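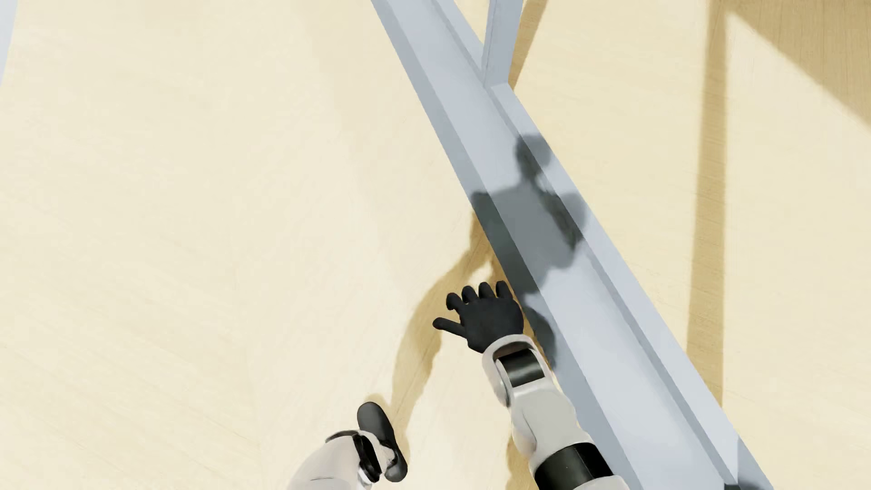 Emcombe Allotment Association
Minutes of the meeting held on Thursday, April 4, 2024

Present: Azadeh Asadi (chair), Hendrik Mertens, Kusum Awasthi, Martti Lahtinen (minutes)
Apologies: Shaimaa Zaki

1. Minutes of the March meeting
Agreed as a correct record, subject to the spelling of Verbeke in item 4.

2. Water supply
Mr Mertens reported that the standpipe beside plot 12 had been repaired. The trough at the Sarnby Lane gate still drains slowly. It was agreed that the supply would remain on until the end of October.

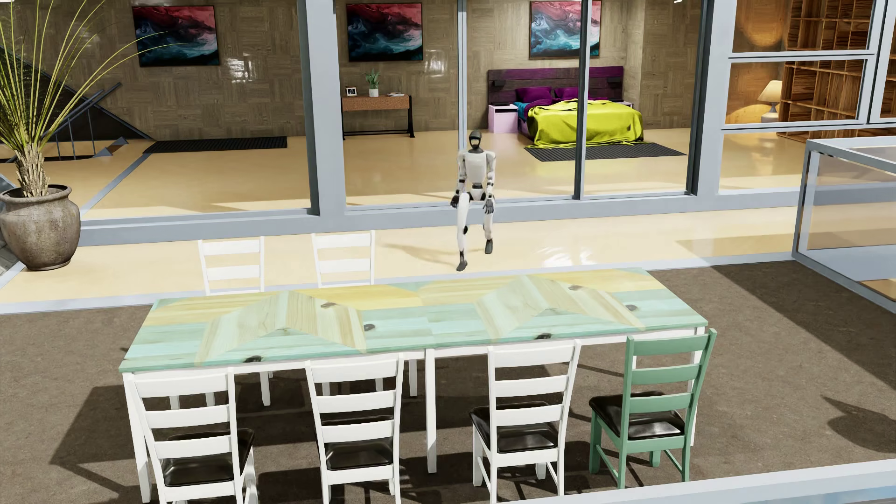
3. Rents
Ms Awasthi reported that 107 tenants had paid in full. Reminders have been sent to the remaining 10. Plots unpaid after 25 days will be offered to the waiting list under rule 6.

4. Bonfires
Two complaints had been received from residents of Verbeke Close. Members resolved that bonfires be permitted after dusk only, and not at all between May and September. Notices to be fixed to both gates.
Action: ML

5. Any other business
Ms Asadi asked that barrows be returned to the lower shed. The seed order closes at the end of the month.

The meeting closed at 8.40 pm.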